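검색어를 입력하세요 검색
전체글 공지 문의

[처리중] Storska 필름스캐너 사진집 원고 스캔시 가로줄 발생

접수 02/02/2026 / 담당 Maysoun Nasrallah

증상: 35mm 흑백 네거티브 스캔하면 하늘 쪽에 얇은 가로줄. 412번 컷부터 확인됨. 그 앞 컷은 멀쩡. Malis 사진집 원고라 급함. 인쇄소 Grendirberg에 파일 넘겨야 하는데 표지 컷도 줄 있음.

해본 것
- 재부팅, 케이블 교체. 변화없음
- 필름 뒤집어서 다시 스캔 → 줄 위치 그대로. 필름 스크래치 아님
- 홀더 3번 칸만 그런가 했는데 다른 칸도 똑같음
- 드라이버 구버전으로 내림. 오히려 느려지기만 함, 원복
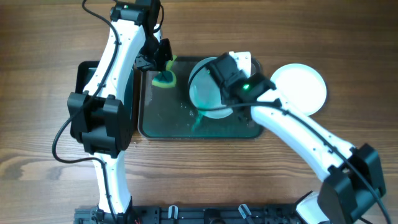

해상도 낮추면 줄이 안 보임. 없어진 건지 뭉개진 건지는 모르겟음. 300dpi 미리보기로는 판단 불가, 원본 크기로 봐야함. 먼지제거 옵션은 흑백이라 처음부터 꺼둔 상태.

Majdi Sleiman 씨 의견: 센서 캘리브레이션 값 깨진 듯. 설정 폴더의 캘리브 파일 지우고 홀더 뺀 상태에서 전원 켜보라고 함.

→ 해봄. 줄 옅어짐. 완전히는 안 없어짐. 밝은 톤에서만 아주 약하게 남음.

→ 예열 길게 주고 한번더 캘리브. 테스트 컷 두 장 깨끗함. 표지 컷도 ok.

남은 일: 412번부터 끝까지 재스캔. 파일명 뒤에 _r 붙일 것, 기존 파일 덮어쓰지 말기. 작가 인물컷 먼저, 카메라 정물은 나중에. 램프 교체 견적은 Haddadin에 문의해둠, 답 없음. 재스캔 끝날때까지 티켓 열어둠

댓글 3

Povilas Kazlauskienė
저도 같은 기종인데 캘리브 파일 지우니까 바로 잡혔어요. 감사합니다

Mieke Van Beek
컬러 네거티브도 해당되나요? 전 세로줄이에요

Maysoun Nasrallah
세로줄은 다른 건 같아요. 티켓 따로 올려주세요, 원본 스캔 파일 첨부해서요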